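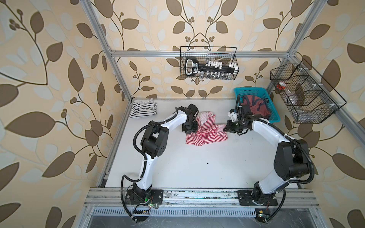 Does Hot Water Really Get Clothes Cleaner?

Somebody has probably told you that hot water kills germs and cold water doesn't clean anything. Somebody else has probably told you that hot water ruins your clothes. Both of those people sounded very sure. Should you believe either one?

Let's be suspicious and check.

What is dirt, anyway?

Dirt on a shirt is really a mix of different stuff. Some of it is dust and soil. Some is sweat, which is mostly water with salt in it. Some is oil that comes out of your skin. And some is lunch.

Salt and sugar dissolve in water. That means they break into bits so small that the water carries them off. You can try this with a spoonful of sugar in a glass. Oil is harder. Pour a little cooking oil into water and it floats on top, no matter how long you stir. So plain water, hot or cold, has a problem with oil.

Soap to the rescue (mostly)

A soap molecule is a very tiny thing with two different ends. One end sticks to water. The other end sticks to oil. When you swish soapy water through a sock, the oil-loving ends grab the grease and the water-loving ends get pulled along by the water. Off comes the grease.

Laundry detergent works the same way, but it often has extra helpers called enzymes. An enzyme is a kind of protein that speeds up one special job. Some cut up the proteins in grass and egg stains. Others cut up starch, like the starch in gravy.

Does heat help? Yes, sometimes. Warm oil is runnier and lets go of cloth more easily. But "hotter is better" is too simple. Make the water too hot and the enzymes lose their shape and quit. Hot water can also set a blood or egg stain, a bit the way heat turns a runny egg white solid. If you get a nosebleed on your favorite shirt, rinse it in cold water first.

What about germs?

Very hot water does kill a lot of germs. The water in a home washer may not get that hot, though, even when the dial says HOT. A lot of the germs leave in a plainer way: they get knocked loose and go down the drain. Drying helps too. When someone in the house is sick, it does make sense to use the warmest water the label allows and dry everything all the way through.

Why do red stripes turn white stripes pink?

Dye is color that has been stuck to the threads. If it isn't stuck very well, some of it floats off in the wash and lands on whatever is nearby. A striped shirt can even stain itself! Hot water usually makes loose dye escape faster, so the people who warn you about hot water are right about that part.

You may hear that a cup of vinegar or a handful of salt will "lock in" the color. Be careful with that one. Salt and vinegar are used with certain dyes while cloth is being dyed at the factory. That doesn't mean they can fix a finished shirt in your laundry room. I have never seen a good test showing that they do, and I have one pink pillowcase that says they don't.

Test it yourself

You don't have to take my word for any of this. Ask a grown-up for an old white T-shirt and permission to cut it up.

Cut four squares. Put the same small dab of ketchup on each one and let them dry overnight. Wash one in cold water only, one in warm water only, one in cold water with detergent, and one in warm water with detergent. Use the same amount of water each time and swish for the same number of minutes. Warm water from the tap is plenty. Don't use boiling water.

Write down your guess before you start. That's important, or you may "remember" guessing right.

When the squares are dry, mix them up and ask a friend to put them in order from cleanest to dirtiest. Don't say which is which. If your friend knows what you're hoping for, the answer might lean your way, even by accident.

Then do the whole thing again. One test can fool you. And if your results don't match what I wrote, check your notes, try a different stain, and see if it happens a third time.

Written by Ruan Naidoo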